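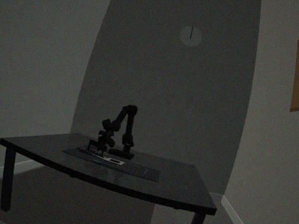 Figure 1. The simulated bench cell, arm over the left half of the mat.

Home | Coursework | Reports | Lab Schedule | Contact

Visit Report: Open Day at the Olteo Simulation Lab
By Tamunoemi Briggs
21 Oct 2018

1. Purpose

This report covers the group visit to the Olteo open day, attended as part of the Automation Practice module. The assignment asked us to observe one demonstration in full, record the procedure as presented, and comment on how it relates to the bench work planned for November. I chose the simulated bench cell, which was shown in the second room. Olumide Onyeka attended the same session and checked my notes on the trial settings against his own.

2. The demonstration

Olteo uses a rendered copy of its bench cell to test arm programs before they are loaded on hardware. The copy consists of a single black arm on a dark table, with a room modeled around it. The arm has a two-finger gripper and is mounted toward the rear of the tabletop. A long thin mat lies in front of the base, and the parts to be handled are placed on it. In Figure 1 the hand points down with the fingers apart. A flat pale piece with a dark rectangular opening or inset is on the middle of the mat, and a narrow light-colored strip extends from it under the gripper.

The software that runs the arm is called Hakham. The renderer is a separate program, Nnaji, which takes the joint positions from Hakham and produces the camera views. The presenter explained that the two were kept apart so that the renderer could be replaced without changing the control code. The scene files were supplied by Usico under a teaching license.

The demonstration had two parts. In the first, the arm was moved by hand controller through a slow approach to the mat and back. In the second, a stored program was run repeatedly, with small changes made to the scene between runs.

3. Scene variation

Most of the talk dealt with the second part. Before each run the software draws new values for a set of scene parameters. There are 11 of these. The ones discussed in detail were light level, camera tilt, lens curvature, image grain, and the positions of the parts on the mat. The remainder concern surface colors and the room itself, including what is hung on the walls.

The view in Figure 1 is at the dark end of the range. The arm is nearly a silhouette against the back wall, and the mat is only slightly different in tone from the table. The tilt and the bowed edges are also clear, as is the grain, which covers every surface. The small light marks on the right part of the mat are too dim to read at this setting. The pale piece is still easy to find, being the brightest item on the table. The dark teal strip in front of it is less so, and its right end fades into a darker line.

According to the presenter, a program is run through 300 varied scenes before it is approved for the hardware cell. The lab had logged 3,296 runs on the current version of the scene by the morning of the open day. A full set takes roughly 2 hours on the lab machine. We did not see a full set and I can't comment on the time from observation.

4. Questions from the group

Onyeka asked if the lens curvature was matched to a real camera. The answer was that the middle of the range was matched to one, and the limits were chosen by the staff and are wider than any camera in the lab would give.

I asked how contact between the fingers and the parts was handled. Hakham uses a simple friction model with one value per surface. The presenter said this was adequate for flat parts and poor for anything soft or flexible — cables were given as the main difficulty. No cable task was shown.

A third question concerned shadows. In dim scenes the shadow under the hand can hide the edge of a thin part, and a program that depends on finding that edge will stop with an error. Such stops are counted as failed runs and are not repeated.

5. Relation to our bench work

Our own cell differs from Olteo's in several ways. Our arm is mounted at the side of the table and we have one fixed camera. Our lighting is the room lighting, and we have treated it as constant. After the visit I do not think this is a safe assumption, given that our sessions run at different times of day.

Two changes are proposed for November:

- Record a light reading at the start and end of each session, in the same log as the arm positions.
- Repeat the part-finding test with the overhead lights off, using the same part layout.

Varying the camera angle was also considered. It would require a new calibration each time and there is not enough bench time for it this term.

6. Limitations

The visit allowed one session per group. The settings in section 3 were taken down by hand during the talk and the lab has not reviewed them. The failure rate was not given. I have requested the parameter list from Olteo and will attach it as an appendix if it arrives before the final submission.

Related reports
Gripper Finger Wear on the Teaching Arm
Camera Calibration, Bench 2: Method and Results
Notes on Hakham Log Files
Conveyor Timing Exercise, Group B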